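How to Sort a Deceased Relative's Workshop Without Losing Your Mind (or the Good Screwdrivers)
by Benedita Vilela
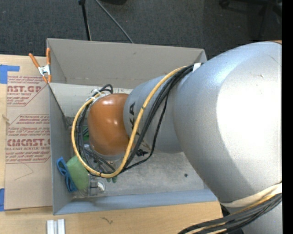 An open gray bin on a light wooden tabletop.

My uncle kept a workshop behind his house for the better part of his life, and when he passed, the family looked at me, because I am the one who owns label tape. I have now done this twice (his, and then a neighbor's, who had heard I was "good at it"), and I wanted to write down how I go about it while it's still fresh.

Before you start

Walk through once with your hands in your pockets. I mean it! The first time I picked up a coffee can of wood screws in the first minute and lost the whole morning to it. Look at the shelves, open the drawers, and find out where the light switches are. If there are old paints or solvents, set them together near the door, leave the lids on, and call your county about drop-off days. Ours only takes them in July, so I had to plan the rest of the job around that.

You will need a sturdy table, four or five open bins, masking tape, a fat marker, work gloves, and a notebook. Straight-sided bins are nicer to work from than cardboard boxes, which sag as soon as you put a hammer in them.

Step 1. Name your bins

Mine are Family, Sell, Give Away, Scrap, and Ask Somebody. The last one is the most useful of the lot. My uncle had a brass thing with a hinge that went into Ask Somebody and stayed there for weeks until my cousin recognized it from a sailboat he used to have.

Step 2. Work one shelf at a time

Start at the top left and go across, the way you'd read a page. Bring everything from that shelf to the table, sort it, wipe down the shelf, and only then go on to the next. I counted 18 shelves at my uncle's and did 2 an evening, with a sandwich in between, and that was plenty.

Step 3. Keep sets together

Sockets, drill bits, and chisels are worth far more to the next person as a set. Wrap a strip of tape around the bundle and write on it what's missing, if anything is. I sold a complete run of chisels for $86, and a loose pile of nearly the same thing went for pocket change.

Step 4. Let people choose

Once the Family bin is full, invite everyone over and let them take turns, youngest first. Put the coffee on. There will be stories, and you should leave a good long afternoon for them. My aunt took nothing but his pencil stubs and a folding rule.

Step 5. Clear out the rest

Take the Give Away bin to a school shop or a tool library, and phone ahead so they know what's coming. Scrap metal goes to the yard by weight. Whatever's still in Ask Somebody can come home with you for a while.

Then sweep the floor, front to back, and check under the bench with a flashlight. I found his good tape measure down there, behind the leg of the vise stand, and it lives in my kitchen drawer now.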